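Fardale workshop open day, August 15, 2022

It took 34 steps to reach the Wurnitari shared workshop, and I carried a cake up all of them. Damián Alarcón met me at the top and took the cake. His build is a pair of hand-held grippers, 3 versions in, and the job for the afternoon was a cloth with purple lines on it.
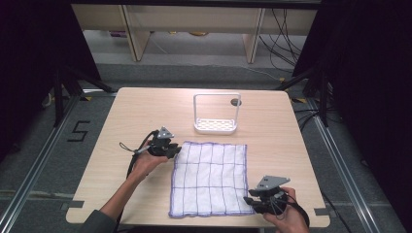
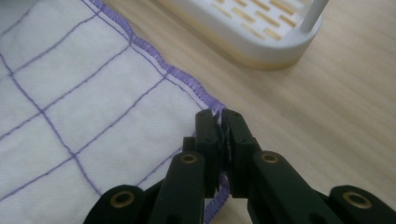
Damián has spent $900 on the project so far, a figure he gave me quietly - his wife was by the kettle. Wenceslao Lagos prefers to discuss the linkage, and did, through 2 cups of coffee. I asked when the thing would do my laundry. He said May, and declined to name a year. The cake was gone by then, so I took the stairs back down.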